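I've been bottling at my kitchen table since February and I've finally stopped making a mess of it, so here are my notes. They're for small batches, mostly pale ales and one cider I don't want to discuss. Take what's useful!

## Before you start

Get your bottles clean the night before. I soak mine in plain hot water with a scoop of Xenos powder (any unscented brewery cleaner will do), run a brush round the inside and leave them upside down in the dish rack. Labels slide off by bedtime, except the Gillbridge ones, which seem to be stuck on with roofing tar. I gave up and put those in the recycling.

Sanitizing is a separate job and it happens right before filling. I mix it in a spray bottle, two squirts per bottle, swirl, drain. Don't rinse afterward if you're using the no-rinse kind (I did that for a whole year...).

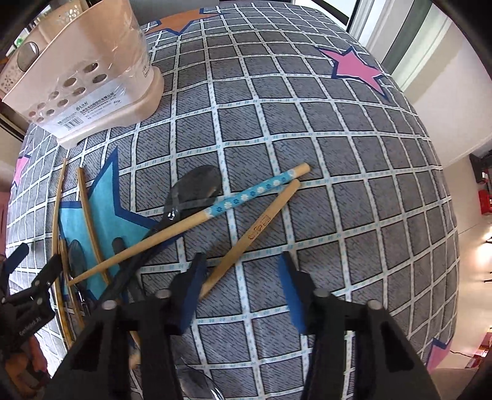 ## Priming sugar

Weigh it. Please! I used to go by teaspoons, and I had one batch as flat as pond water and another that redecorated the pantry. Boil the sugar in a cup of water for a few minutes, let it cool with the lid on, and pour it into the bottling bucket first so the beer mixes it as it comes in on top. One slow stir with a sanitized spoon and you're done. If you splash, you'll taste it in a month, and it tastes like wet cardboard.

My last batch came to 427 ounces, a bit over three gallons, and I work out the sugar from what's really in the bucket. The recipe card always promises more than you get once the sludge is left behind. 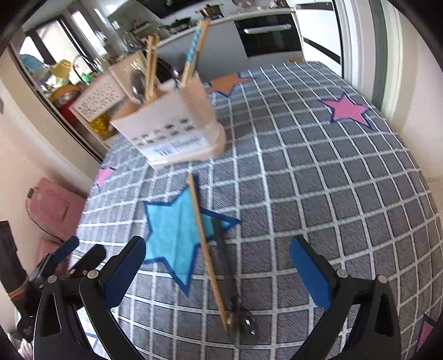

Siphoning used to be the part I dreaded. Put the full vessel up on the counter and the bucket on a chair, and let it sit for half an hour so anything you stirred up can sink again. Keep the tip of the cane well off the bottom. I mark the depth with a clothespin. And clear your work table before you begin, because a long thin wooden stick lying across the tablecloth, or a cable with its plug trailing, is just what your elbow will find when both hands are on a hose. Ask me about the Drerkness stout sometime.

## Filling and capping

A spring-tip bottle filler is the best cheap thing I own. Push down, it fills, lift, it stops. Fill right to the brim, and when you pull the wand out you've got the right gap at the top.

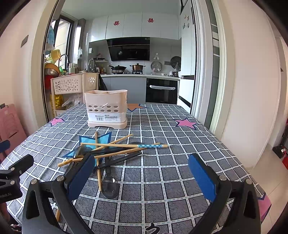 Then set a cap loosely on each one and wait a few minutes before you crimp, so the foam can push some of the air out. I do a dozen at a time. If a cap looks crooked, take it off and use a new one, they cost pennies.

Keep them somewhere dark at room temperature for two weeks, then chill one and try it. If it hisses nicely, move the rest. If it's flat, give them another week and turn each bottle over once to wake the yeast up.

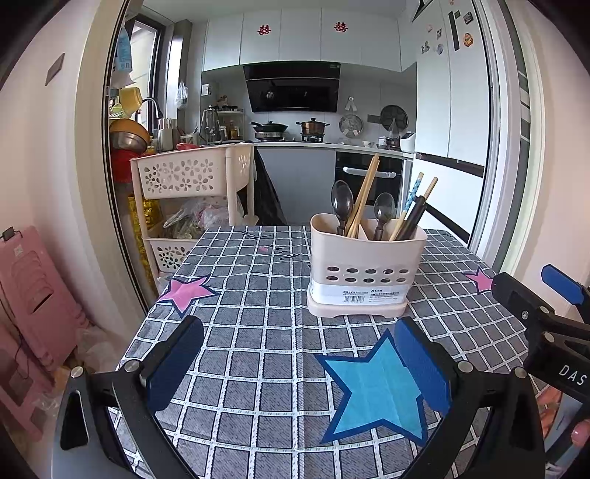
Hala Radwan wrote in to say she fills one plastic soda bottle with every batch and just squeezes it, and when it's rock hard the glass ones are ready too. I've tried it on two batches now and it saves opening a bottle too early. Lefteris Vrettos swears by carbonation drops instead of the boiled sugar. They're fine, but they're made for one size of bottle and mine are all sorts.

Next up is cleaning the tap on the bucket, which does come apart, and you should see what lives in there.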